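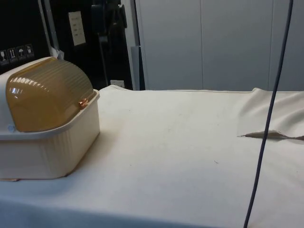 A ribbed cream tub with an amber dome lid, on the tablecloth.

Posted 15 May 2023
By the Ternbridge kitchen blog

How to keep a homemade loaf good all week

If you've gone to the trouble of baking your own bread, it's a bit heartbreaking to find the heel of it hard as a brick by Wednesday. I've been baking a loaf most weekends since we moved to Ternbridge, and over time I've settled into a routine that gets us through to the last slice with very little waste.

First of all, let it cool properly. I know, I know, the smell is torture! But a loaf that goes away warm will sweat, and then the crust turns leathery and you're halfway to mould. Give it at least 2 hours on a wire rack, longer for a big sourdough or anything with a lot of rye in it.

Once it's cool, work out how much you'll really eat in the next couple of days and leave that part whole. Cut from the middle if you can bear to, then push the two halves back together so the cut faces protect each other (my grandmother did it this way and I thought she was being fussy). Whatever is left over gets sliced and frozen the same day, while it's still at its best. I lay the slices in a bag with a bit of baking paper between them, so you can pull out one or two for toast without chiselling.

The part you're keeping out wants a covered container on the bench, away from the oven and out of the sun. A crusty loaf likes a little air, so wrap it in a clean tea towel first. Soft sandwich bread is happier in a bag. Please don't put either of them in the fridge, where bread goes stale faster than it does in the cupboard.

Tip the crumbs out every few days and give the container a wash in warm soapy water, then dry it really well, corners and all. In humid weather, and our summers from November on are terribly sticky, I do it before every new loaf and freeze a bit more than usual.

If a piece has gone hard anyway, run it quickly under the tap and put it in the oven at 200 degrees for 8 minutes. It'll come back lovely and crisp, though you do need to eat it straight away, preferably with far too much butter.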